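Item 202: Paddle Hairbrush, Pale Blue
Personal Care Supplies — Gotside Residential Supply Catalog

The Gotside paddle hairbrush is supplied to residential schools, care homes, guest houses and short-stay facilities. It is intended for individual issue, and each brush is to be assigned to one resident or guest for the length of the stay. Facilities that keep brushes for shared use should consult their own hygiene policy before ordering.

## General Description

Item 202 is a full-size paddle brush for dry or damp hair of medium to long length. The handle narrows to a rounded end and widens gradually into the paddle. The body has a smooth matte finish without raised lettering on the grip, so that residue from hair products can be wiped away without special tools.

The bristles are thin pins, each finished with a small ball tip. The tips are intended to pass over the scalp without scratching when the brush is used with ordinary pressure. Residents with sensitive skin, or those recovering from treatment to the scalp, should be offered the Pretura soft brush in place of this item.

The brush is not suitable for use with a hot-air dryer held closer than 5 inches to the pins. It should not be used to apply dye, bleach or medicated lotion.

## Ordering

- **Unit of sale:** single brush, or carton
- **Colors:** pale blue, in current supply; the white version has been withdrawn
- **Packing:** each brush in a paper sleeve with a blank name label
- **Replacement labels:** ordered separately, in sheets
- **Delivery:** with the regular Gotside supply run, or by separate shipment at the cost of the facility

Orders are placed by the facility's purchasing office on the standard supply form. The item number must be entered in full. Orders that give only "hairbrush, blue" will be returned for correction, as the Wojcik travel brush is also sold in blue and has been sent in error on several occasions.

Facilities opening a new residence in June are asked to submit their first order before the end of the previous month.

## Issue and Labeling

The name label is to be completed in permanent ink and placed on the back of the handle, clear of the rounded end. Labels placed on the paddle tend to lift after repeated washing. A brush found without a label should be washed and set aside. It should not be issued again until the housekeeping office has confirmed that it is unused.

Brushes may be stored in a drawer, in a toiletry bag or on a shelf. They should be laid with the pins facing up whenever they are put away for more than a day — prolonged weight on the pins will bend the outer rows.

## Cleaning

The following procedure applies to brushes in regular use and should be carried out once a week.

1. Remove loose hair from between the pins with the fingers or a wide-toothed comb, working from the handle toward the far end of the paddle.
2. Prepare a basin of lukewarm water with a small amount of mild shampoo. Do not use bleach or dish detergent.
3. Lower the pins into the water and move the brush gently for 3 to 4 minutes. The handle should be kept above the water line.
4. Rinse under a slow tap and shake off the excess water.
5. Inspect the pins before drying. They are dark gray and the ball tips are pale blue, and a missing tip leaves a bare gray end. A brush with any missing tips is to be taken out of use.

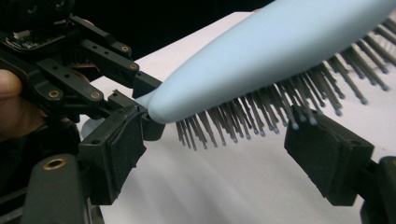
6. Lay the brush on a clean towel with the pins facing down and leave it to dry overnight at room temperature. Radiators and drying cabinets must not be used.

## Replacement and Returns

Unused brushes in their original sleeves may be returned within the period stated on the delivery note. Brushes that have been issued cannot be accepted for return or credit.

A brush that arrives with damaged pins should be reported on the Gidari fault form, together with the carton number. Replacement brushes are sent with the next supply run.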